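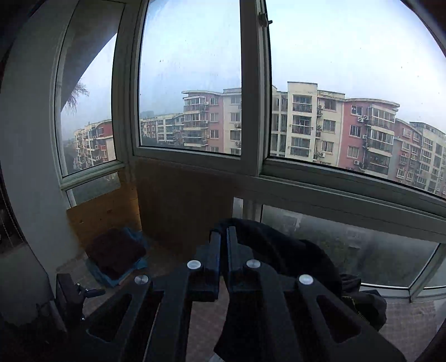
Ludgate Records will release Stumgate, the second album by guitarist and songwriter Dardo Ledesma, on CD, vinyl and download. The record has eleven songs, all written in the past two years, and most of them deal with living high up and close to other people. The title track is set on an enclosed balcony with windows that look out at multi-storey blocks of flats under a pale, hazy sky, and the words stay with that view from the first verse to the last. Other songs cover a missed night bus, a long phone call and the sale of a piano.

**May 30, 2024** - Pre-orders open today through the Ludgate shop and at independent record shops. The first pressing is 1000 vinyl copies and 2000 CDs. Vinyl copies are numbered by hand and come with a printed lyric sheet. The CD has the same lyrics in a folded booklet. Anyone who orders either format gets the download as well, in MP3 or FLAC, on the day of release.

The album was recorded in March at Politis, a small studio with one live room. Ledesma played guitar and sang at the same time on nine of the songs, with bass and drums in the room with him. Strings were added later to "Lastley" and "Slow Lift". There are no guest singers.

"I wanted to keep the takes where we were all listening to each other," said Ledesma. "Some of them are a bit fast. We tried slower ones and I didn't like them as much, so the fast ones are on the record."

"Lastley" will be the first single and can be streamed from today. It runs for just under four minutes on the album, and the single version is the same length. The B-side, "Counter Service", is not on the album and will only be sold as a download.

Ledesma's first album, also on Ludgate, sold 3553 copies across all formats and is now out of print on vinyl. The label has no plans to press it again this year, but the CD is still in stock and can be ordered with the new album at a lower price.

A short run of concerts will follow the release, with the same band that plays on the record. Dates and venues will be sent out separately - shops that would like to host an afternoon set should write to the label before the list is closed.

Review copies are available now as downloads. CDs for radio will be posted on request. Please give the name of the programme or publication and say which format you need.

**Contact:** Press desk, Ludgate Records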